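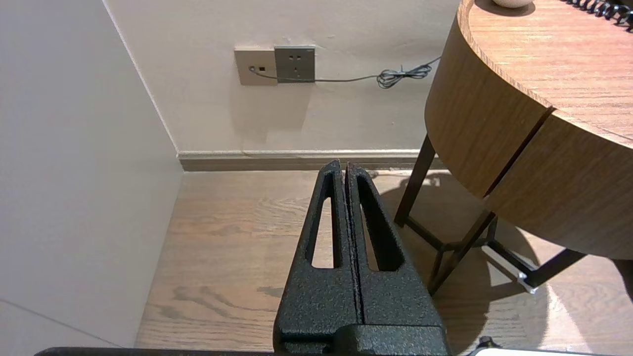 How do I get rid of creaks in an old board floor without lifting the lot?
Posted by bavthorpe_lodger, April 8, 2018

We moved into the back half of a terrace in Bavthorpe in December and the sitting room floor has been driving me up the wall ever since. It's bare boards, light brown with a fair few darker knots in them, and I love the look of it so I really don't want carpet. But the noise! It's worst near the back wall, where there are 2 boards that groan every single time I walk past, and there's another bad patch by the door that comes and goes with the weather. My neighbour swears by talcum powder brushed into the joints. I tried that and got one quiet evening and a lot of white dust on my socks. The chap at Sperling (the hardware shop on the corner) sold me a pack of 200 screws and told me to screw everything down, but I'm nervous of pipes and I don't want to end up with shiny screw heads all over the place. There's no way in from underneath, as the gap is too low to crawl into. Has anyone fixed this from the top and kept it looking decent?

hobnail_and_son

Yes, I did our whole landing this way. Find the joists first - look for the lines of old nail heads, they'll run straight across the boards. Then get someone to walk up and down while you kneel with your ear close to the floor (you will feel daft) and put a bit of chalk wherever it moves. Nine times out of ten the board has come away from the joist and is riding up and down on its nail.

Drill a pilot hole next to the old nail, countersink it, and put in a 4 mm screw just long enough to bite properly into the joist. Don't go mad on length, pipes and cables are often notched into the top of the joists. Borrow a pipe and cable detector and use it on every spot, and if you get a reading you're not sure of, leave that one alone. For the heads, I went a bit deeper and filled over with Purimero wood filler in two shades mixed together. From standing height I can't find most of mine now. Try it somewhere behind the sofa first.

teapot77

Just put a rug down. Took me 10 minutes.

marshside

Agree with the first reply, but if the noise is two boards rubbing edge to edge then screws won't do much. Mine needed a thin sliver of wood glued down one side of the gap and planed flush. I used powdered graphite on the others (Dokorov do a little puffer bottle) and it's lasted better than talc did, though it's messy and it will mark pale boards, so wipe it up straight away. The patch by the door that changes with the weather sounds like rubbing to me. I'd leave that one until the heating's been off for a few weeks and see what it does.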